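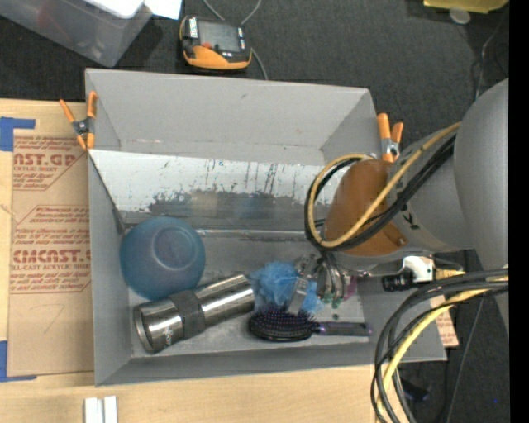
Re: [filmclub] Tufa – worth the trip?

Chih-ming Man wrote:
> Has anyone seen Tufa yet? The trailer gave away very little
> and I can't tell if it's a thriller or a family drama.

Bit of both, and I loved it! Ruviletti plays the older sister and she's wonderful – the kitchen row had our whole row leaning forward. It's slow for the first half hour, so stick with it. The Dresten has it on until the end of April, in screen 2 (the one with the decent seats). I'm going again for the music alone – anyone fancy the 6 o'clock showing?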